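Linen and Laundry Assistant, Part Time
Tendano Guest House, Groltoddale

We are looking for a kind, steady person to join our small housekeeping team, starting in October and, we hope, staying with us for a good long while after that. If you like the smell of clean sheets, a radio playing in the background and a job where you can see what you've done by lunchtime, please read on!

Tendano has been taking in guests since my aunt first put a sign in the window, and although a lot has changed (we have proper showers now, for one thing), we still do all of our own washing, drying and pressing on the premises. People ask why we don't send it out to one of the big laundries in Cernton. We tried that for one winter and the pillowcases came back smelling like somebody else's house, so that was the end of it.

The job is 20 hours a week, spread over mornings, with a start time of 7:30. You would be working mostly with Harju, who has run our linen room for longer than I have run the front desk and who will teach you everything, including how to fold a fitted sheet so it lies flat on the shelf. In a busy month we wash and press 600 sheets between us, plus towels, napkins, bathrobes and the odd tablecloth when there is a wedding party in the dining room.
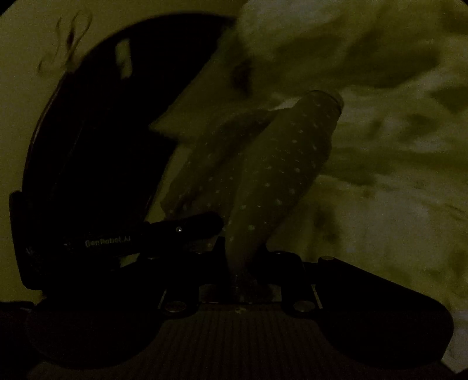

White cloth, the heart of what we do at Tendano.

Most of your morning will go to sorting, loading, hanging and folding. You'll also check each piece for stains and pulled threads and put the ones that need mending in the basket by the door. If you can sew on a button or fix a hem, wonderful, and if you can't, we have a machine and plenty of patience. On the days when the upstairs team is stretched we may ask you to help make beds, which is good company and goes quickly with two.

You don't need any experience in hotels. We've had people come to us from bakeries, from school kitchens and from years at home with their children, and they have all been a pleasure to work with. We do need someone who can be on their feet for a few hours, who doesn't mind stairs (there are 2 flights, and the elevator is for guests and heavy carts) and who will call us if they're running late so we can put the coffee on later.

We pay every two weeks. You'll get a hot lunch on every shift, a parking spot behind the kitchen, paid time off from your first month and a discount on rooms for your family when they come to visit.

To apply, write a short note to Bontu Bogale and tell us a little about yourself and which mornings suit you. A résumé is fine but you don't have to have one. You can drop it at the front desk any time before 6 p.m. or mail it to Tendano Guest House, P.O. Box 3670, Groltoddale. We answer every note we get, though it may take us a few days if the house is full.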